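Begleitperson für den Wegeroboter gesucht (Teilzeit, ab Januar)

Tradstead pflegt Parkwege und Rasenflächen. Den Kontrollgang über die Wege übernimmt bei uns künftig Cù, ein fahrender Roboter. Für die Fahrten suchen wir eine Person, die mitgeht, Schäden beurteilt und bei Bedarf eingreift.

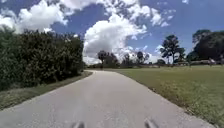

Fällt durch den Roboter eine Stelle weg?
Alle im Team bleiben. Der Kontrollgang entfällt als eigene Schicht, die Stunden gehen in Gehölzpflege und Reparatur.

Zu Ihren Aufgaben gehören der Start am Morgen, die Durchsicht der Meldungen in Dollora und die Übergabe an die Kolonne.
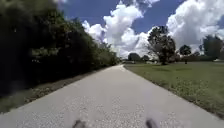

Asphaltweg zwischen Gehölz und Rasen

Sie arbeiten an 4 Tagen pro Woche, dienstags immer gemeinsam mit Liis Mägi.

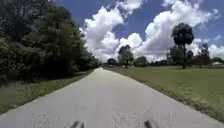 Technische Vorkenntnisse sind nicht nötig, die Einarbeitung dauert 2 Wochen. Wichtiger ist ein Blick für Beläge. Helle Streifen auf grauem Asphalt können Abrieb oder alte Farbe sein - das entscheiden Sie vor Ort, und Sie tragen es ein.

Zuschlag für Frühdienst: 400 Euro im Monat.

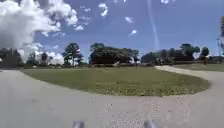

Wer haftet, wenn Cù etwas übersieht?
Die Verantwortung liegt beim Betrieb. Mitarbeitende werden dafür nicht belangt.

Bewerbung formlos an Danjuma Yusuf, Kennziffer 2483.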